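Chapter 4
Boxes, Lids and the Stuff in the Hall

I used to think a storage box was just a bucket with ambitions. Then I moved into a flat with no closets (January, freezing, don't ask) and had to learn how to keep a whole household in plastic tubs. My friend Hạnh Doãn came over to help, looked at my pile, and asked where the lids were. I had no idea!

So we're starting this chapter with lids, before we get anywhere near what goes inside. The lid decides whether you can stack a box, how much dust gets in, and whether you can pick the thing up without dropping your winter sweaters all over the floor.

A lid with clips on two opposite edges is my favorite kind. Hold it flat, one hand on each side, and look it over before you fit it: are both clips upright, is the rim clean, is there a spot for a label? I like to do this down near the floor, with a bit of clear tile to work on and the drying rack leaned up against the wall. 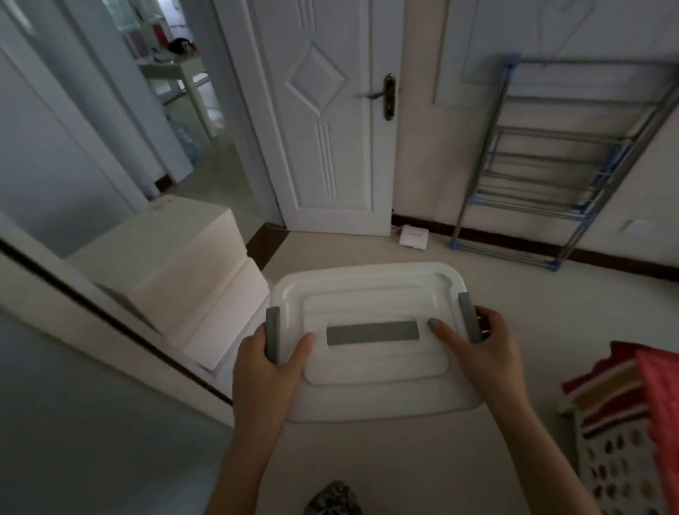
4.1 Matching Lids to Boxes

Get every box and every lid you own into one room. Yes, even the cracked ones. My own first try took 40 minutes and left me with 2 lids that fit nothing at all, and I kept them for ages anyway.

Now try each lid on its box, press down the clips, and put a strip of masking tape on both pieces with the same number. We'll use those numbers again in 4.2, when we start packing.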